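Skoka Community Help > Phones and Accessories

How do I get a tight phone case back into shape?

Sobia Mengal
I have a green case for my phone, the olive kind with three openings for the camera. It spent November in a box under some books and now it bows in the middle, so one corner pops off the phone. I paid 31 dollars for it and would like to keep using it. Is there a way to flatten it, or is it done for?

Bongani Nel
Depends what it is made of. If it is soft and bends easily, warm water will usually bring it back. Take the phone out first. Leave the case in a bowl of warm tap water for a few minutes, dry it, and put it on something flat while it is still a bit warm. I use a white board on my bench. Hold it by the two short ends and look along the long side to see where it lifts.
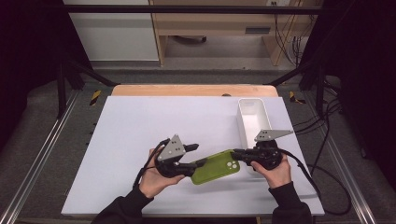

Green case on the white board, held at the short ends.

Press the high spot down with your palm and put a book on top overnight — one book, and keep the weight off the raised part where the camera goes. Don't use boiling water. I did that with a clear one and it went cloudy.

If it is a hard case, skip all this. Hard ones tend to crack at the corners when you push on them.

Cistgate_97
Mine did the same thing. Just bought another one.

Sobia Mengal
Thanks Bongani, it is the soft kind. I will try the water tonight and check the corner in the morning.

We use cookies to remember your settings. Accept | Manage
Contact | Terms | © 2019 Skoka | Back to top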